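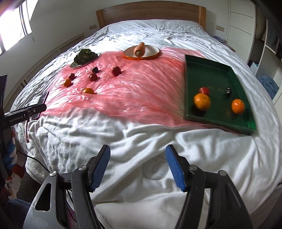
Zimden 24 Upright Carpet Extractor

The Zimden 24 is a walk-behind carpet extractor for hotels, guest houses, offices and care homes. It sprays, brushes and recovers in a single pass and is intended for scheduled deep cleaning of carpeted rooms and corridors. It is supplied by Flodmont Cleaning Equipment through its Ditbridge depot.

Features

The brush head floats on a spring mount and adjusts to pile height without tools. Solution flow has 2 settings, one for maintenance cleaning and one for heavily soiled areas. The recovery tank lifts out from the front and has a wide opening so that it can be rinsed in a standard utility sink. A hand tool for stairs and upholstery is available separately.

Specifications

Solution tank: 12 gallons
Recovery tank: 12 gallons
Cleaning path: 24 inches
Power cord: 33 feet, grounded
Brush: single cylindrical, nylon
Use: indoor, carpet only

Before Use

Vacuum the carpet thoroughly. Dry soil left in the pile will turn to mud when solution is applied and may clog the recovery hose. Test the solution on a hidden area of carpet and check for color transfer. Move light furniture out of the room, and place protective tabs under the legs of any item that must remain.

Recommended Solutions

The machine is approved for use with Paredes Low-Foam Carpet Solution and Paredes Neutral Rinse. Products made for hard floors should not be used. Excess foam can reach the vacuum motor, and damage of this kind is not covered by the warranty.

Care and Storage

Empty and rinse both tanks at the end of each shift. Remove hair and fibers from the brush. Store the machine indoors with the tank lids open.

Warranty

The tanks and frame are covered for 24 months and the motors for 12 months from delivery. Brushes, hoses and seals are treated as wearing parts.

Customer Comments

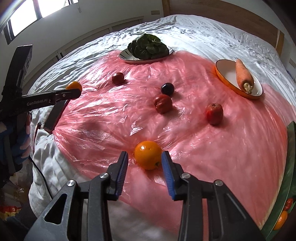 Ditbridge Lodge wrote that the corridor carpets were ready for guests the same afternoon when the lower flow setting was used, and asked that a longer cord be offered for the upper floors. Flodmont replied that a heavy-duty extension cord may be ordered with the machine.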